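Workshop notebook – gripper bench, Dresville
August 26, 2025

Going over the fingertip rules today, the old sheet is from February and half of it is crossed out. Want one page that people will read. So-ying Hsiao has the pen for the final version, this is my rough.
Main thing on the list: sleeve condition and what counts as a fail.

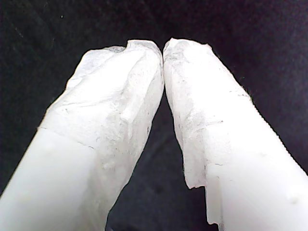
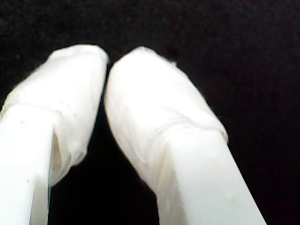
Both of these with the tips nearly closed, nothing between them.
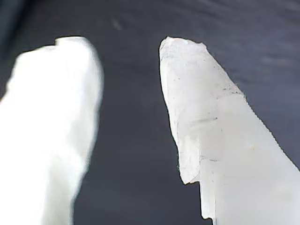
When does a sleeve have to be changed, if it still grips fine?
At the first tear or loose flap on the side that faces the part, or at 2,000 cycles, whichever comes first. Grip feel doesn't come into it. A sleeve can hold a part and still be shedding, and the reject shows up two stations later.

OK so the rules as they stand, after arguing with Fung-ping Tsao most of the morning:

1. Look at the tips before power on. Both fingers, both faces, with the lamp on. Not from the chair.

2. Specks and smudges – wipe once with the dry cloth. If they stay they stay, write it down. If they're on the inner face AND the job is a clean job (Pretis parts, the Garkex trays) then change the sleeve. Any other job, operator decides.

3. Rolled edge is OK if it sits below the contact area. Rolled edge in the contact area is a fail. Fung-ping wanted a number in mm, I said people won't measure it. Left it as contact area for now.

4. Torn edge is a fail. Doesn't matter where. We used to allow tears on the back side and every one of them walked round to the front sooner or later.

5. Change in pairs. Always. One new and one old gives uneven friction and the part twists on lift. This was in the February sheet but in the footnote, moving it up.

6. After a change: open, close, open at the slow setting with nothing in the grip, 7 times, then look again. If a sleeve has crept, take it off and start over. Don't pull it down with tweezers – thats how we nicked the set on the Chang cell.

7. Log it. Cell, date, initials, cycle count at removal. If the counter was reset and you don't know the count, write unknown. Don't guess!! The guessed ones are worse than blanks.

Numbers: the interval was 900 on the old sheet. Nobody could say where 900 came from, So-ying thinks it was copied over from the old tips. Went through the log, the change at 2,000 is supported for the ordinary jobs. For clean jobs keep 900 until we have more entries. So two intervals, put them side by side in a box at the top of the page, large type.

Hands: arm in hold and the enable released before anybody touches the tips. Should be rule zero really. Fung-ping says it's already in the cell safety sheet so why repeat it. I say repeat it, the person changing sleeves has this page in front of them and not the other one. Going in as first line.

Argued about and not settled:
– Who signs off a fail. Operator alone, or operator plus one? With plus one the night shift will just wait till morning.
– Whether to keep the removed sleeves. I'd like 4 weeks in a labeled bag, then bin. So-ying says no one will look at them. Probably right but they take up no space.
– Dust on the finger body below the sleeve. Not a fail, agreed, but does it get wiped at every check or only at change? Leaning only at change, otherwise the cloth catches the lower edge and starts a roll.
– Wording of "loose". Tried "can lift it with a fingernail", then everybody lifts it with a fingernail. Now says "gap visible without touching". Better I think.

Also the check lamp on bench two flickers, need a diferent one before we tell people to inspect under it.

To do: type up, send to So-ying, take down the Feburary sheet from all the cells the same day the new one goes up. Last time both were up for a while and we had people working to either.
Ask purchasing re sleeve stock, pairs changes at the 900 interval will eat through a box faster than they expect.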